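4.2 Surface condition and glare

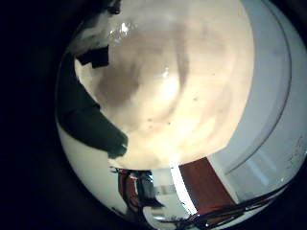
Figure 3. Close view of a glossy cream-colored surface with blurred gray-brown shading, bright highlights and small dark specks.

4.3 Coding of marks

Each close view in the set was coded for three things: shading, highlights and specks. Shading covers any soft change of tone with no clear border. Highlights are small areas where reflected light hides the color underneath. Specks are dark points too small to have a shape we could name. Figure 3 was given all three codes. The darker mottled band through the upper center and left was coded as shading, and so were the paler swirls. The specks lie below the center and were entered as one group.

We did not try to decide from a single view whether a mark was dirt, wear or part of the finish. Earlier work on household surfaces (Ní Bhriain; Lindanov) treats dark points as residue by default. We found this hard to defend for glossy materials, where a reflection of the room can look much like a stain. Marks of this kind were entered as "unresolved" and kept in the totals. The faint gray smudges on the pale panel at the right of Figure 3 were entered the same way, under a separate surface number.

The full set held 3,941 close views. Of these, 1,889 had at least one unresolved mark. Coding was done by Oddur Dalsgaard using the Tidel sheet, with a second pass on 30 views picked at random. Where the two passes differed, the second was kept. Most differences had to do with shading, mainly how far a band should run before it is split into two entries.

4.4 Effect of lighting

Highlights were more common on cream and white surfaces than on matte ones of any color. We left them in place. A filter was tried in May on part of the set, but it also removed pale specks close to the highlights and was dropped. Readers who want to compare our counts with the Clakutik list should note that it leaves out any view with a highlight, so its figures for glossy surfaces will be lower than ours. Matte surfaces can be compared directly.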